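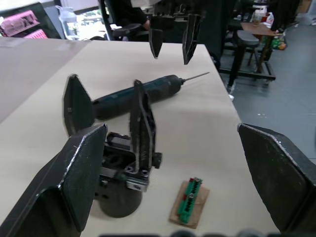

Bruvano two-finger gripper: bench review

By Parviz Zamani

The Bruvano is a parallel-motion gripper with padded fingers, sold on its own or as a kit with a wrist camera and a cable set. I ran it against the Stoko, our usual gripper for tabletop handling. Each gripper made 1,000 closing cycles with no load, then 100 picks each on a cordless screwdriver and on a narrow strip laid over a square of cardboard. Mabli Edwards wrote the pick script. Both grippers used the same approach height and closing speed.

Mounting

The bolt pattern matched our arm without an adapter. The manual gives no torque value for the wrist screws. Bruvano support sent one the next morning, and it should be printed in the manual. The connector exits toward the operator side and needs a strain relief, which is not in the box.

Fingers

The pads are flat and fairly stiff. On a cylindrical tool body they make contact along a line, so the tool can rotate if it is gripped away from its center of mass. The Bruvano held the screwdriver in 98 of 100 picks. Both failures were rotations toward the bit end. The Stoko has softer pads and dropped nothing, but it left the tool at a less repeatable angle, and that matters if the next step is to put the bit into a screw.

The strip was harder. Neither gripper can take it straight off a bare table without touching the surface. With cardboard under it the fingertips have some give to work with, and the Bruvano closed cleanly once I lowered the approach by 2 mm. The Stoko pads folded the cardboard often enough that I stopped counting.

Camera

The camera bracket sits low, and with the jaws open a finger takes up each lower corner of the view. I prefer this to a high mount. Fingertip position can be checked against the object directly, and the calibration routine uses the finger edges as a reference. The cost is a blind area close to the palm. Anything shorter than the pads disappears from view in the last part of the approach. Ifor Mostyn suggested saving the object position before descent, and the script now does so.

Background clutter did not affect detection after I limited the search region to the tabletop. With the full image enabled, the detector proposed grasps on furniture across the room.

Controller

The Plimunia controller in the kit is adequate. Position commands are reliable. Force readings drift upward as the motor warms, so zero them between runs. The log file stops at 3,883 lines and then overwrites itself with no warning. I lost part of the cycle test this way and had to repeat it.

Verdict

I would choose the Bruvano for rigid parts and hand tools where orientation has to be kept. For soft or mixed items the Stoko is still the safer purchase. Replacement pads are sold in pairs and take one hex key to fit.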